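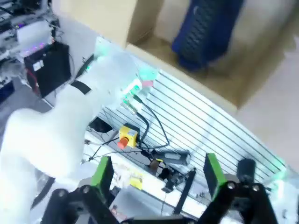 Kekby, Jun 17, 2022

Speaker notes: Looking after one arm on one table

Good morning, everyone, and thanks for coming to the small room! I've got 40 minutes and one robot to talk about. The whole talk is one cell, the one we run at Venness, and how we keep it going week to week. If you came for path planning, the big hall is next door and I won't be hurt.

(Leave the first slide up while people sit down.)

Start with the table. The arm works over a slotted aluminum table, and I love this table. Grooves all the way along, evenly spaced, so you can bolt a fixture wherever you want it and shift it the next day. The catch is that you can shift it the next day. We lost most of a week in our first year to a fixture that had crept one groove over. So now every fixture position gets written down by groove number, counted from the same end, on a card that lives with the fixture. Say which end! Write it on the card! We had cards counted from both ends for a while.

Next, the gripper. You're looking down past the two fingers, and the green pads on the inside faces are where I spend most of my time. Pads are the cheapest part of the whole cell and they cause more trouble than anything else on it. Ours come off for a check every 500 cycles. I wipe them, look along the edge in good light, and press a thumbnail into the face. If the mark stays, that pad is finished. Change both together, always. A new pad next to an old one gives you parts that sit a hair off center, and then you'll go and blame the camera calibration like I did.

While the pads are off, go around the screws on the finger linkages. Round silver heads, easy to spot against the black plates. I put a thin paint line across each head and onto the plate when I tighten them, and then checking is a glance instead of a wrench. Ask me afterward which paint, I have tried too many.

(Pause for questions on pads. There are always questions on pads.)

Cables. You can see black cables running over the grooves, past the stop box and into the middle of the table, and a tangle of thin wires by the work area. That's how a bench looks on a working day. Our rule has two halves. Anything that stays longer than a day gets tied down in a groove. Anything temporary can lie loose, but before the arm moves you run the program at slow speed, hand on the stop, and watch where the elbow goes. The elbow finds cables you never thought about, because everyone watches the gripper.

The strap around the arm is worth a word too. Any strap on a moving arm wants a look every morning. Slide a finger under it. If it turns on the casing, it's loose and whatever it holds will travel. If you can't get a fingertip under it, it's too tight and you'll mark the cover.

Stop button: yellow box, red mushroom button, on the table where a hand can get to it. Press it first thing, every day, with the arm moving slowly. Then reset, then home. We write it in the log with the time. Before that the log was called the Prothero sheet, after the old site where it started, and people still call it that, so if I slip you'll know what I mean.

(Skip this next part if we're past 25 minutes.)

Homing check. I keep one taught point above a pin on the table, and the arm goes there after every restart. I slide a feeler gauge between the fingertip and the pin. Same gauge, same pin, same spot. When the gauge won't go in, I stop and find out why before running anything. Of the 59 faults in our log last year, this little check caught the ones I was happiest to catch, including a base bolt that had backed out.

Restart order, for those who asked by email: rack first, wait for the lights to settle, then the arm, then the gripper, then whatever is out on the table. Going the other way around cost us a gripper board. Shut down in reverse.

Spares on the shelf: four sets of pads, one full set of linkage screws, one stop button, two of every cable that bends. Total bill for that shelf is under 300 dollars and it has saved us from waiting on a delivery more times than I can remember.

We're moving the same routine to a second cell at Runport in July, with a different gripper, so the pad numbers will change and I'd love to compare notes with anyone running softer pads than ours.

(Cards and a sample log page are on the chair by the door. Questions!)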